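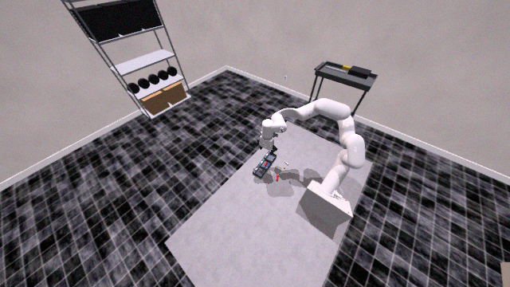

4. Cleaning and sealing the floor

4.1 General

This section applies to hard tiled floors treated with Surkel floor sealer. It should be read together with the safety notes in Section 2. Floors laid within the last month should be left unsealed until the grout has fully hardened.

The sealer must not be applied over wax, polish or an earlier sealer of another make. If the history of the floor is not known, carry out the water test in 4.4 before starting work.

4.2 Before you begin

1. Measure the floor area and check that enough sealer is available to complete the whole room from a single batch. The batch number is printed on the base of the container.
2. Move light furniture out of the room. Heavy or fixed furniture may stay in place, but its feet should be masked with low-tack tape.
3. Mask the lower edge of the skirting boards and any door bars.
4. Check the temperature and humidity of the room. Do not apply sealer above 35 °C, or where the relative humidity is more than 70 per cent.
5. Switch off underfloor heating and allow the floor to cool overnight.

CAUTION: Do not mix Surkel sealer with bleach or with any acid cleaner. Open the windows before opening the container, and keep them open until the work is finished.
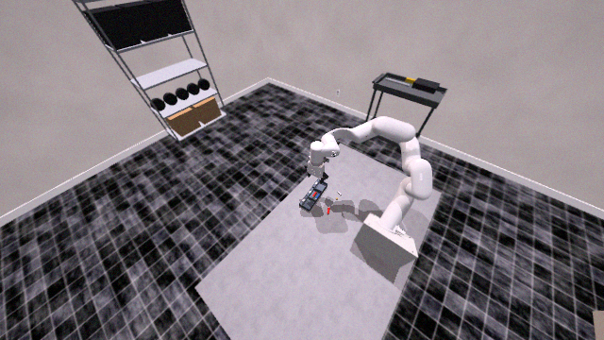
4.3 Cleaning

1. Sweep or vacuum the floor, working from the far corner towards the door.
2. Dilute Komum floor cleaner as directed on its label, using lukewarm water.
3. Wash one small area at a time. Use a soft brush on the grout lines and a flat mop on the tiles.
4. Take up the dirty water with a clean cloth or a wet vacuum. Do not allow it to dry on the surface.
5. Rinse twice with clean water, changing the water between rinses.
6. Leave the floor to dry for 24 hours.

Note: Marbled and mottled tiles can hide a film of cleaner. Look along the floor towards a window or lamp - any dull streaks should be rinsed again.

4.4 Water test

Place a few drops of water on a tile and on the grout beside it. If the water darkens the surface within a few minutes, the floor is ready to be sealed. If it stays in beads, an earlier coating is present and must be removed with Rutherford stripper (see Section 6).

4.5 Applying the sealer

1. Stir the sealer slowly. Do not shake it.
2. Apply a thin, even coat with a short-pile roller.
3. Wipe away any surplus before it becomes tacky.
4. Wait 2 hours, then apply a second coat at right angles to the first.
5. Remove the masking tape while the second coat is still soft.

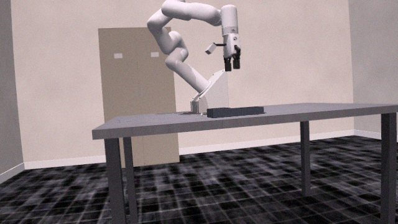 Figure 3. Long grey table with white pedestal and arm.

Furniture that has been moved may be returned the following day. Lift it into position - do not drag it - and fit felt pads where the feet meet the floor. Rugs should be kept off the floor for one week.

Unused sealer may be returned to any Vollorgate depot in its original container.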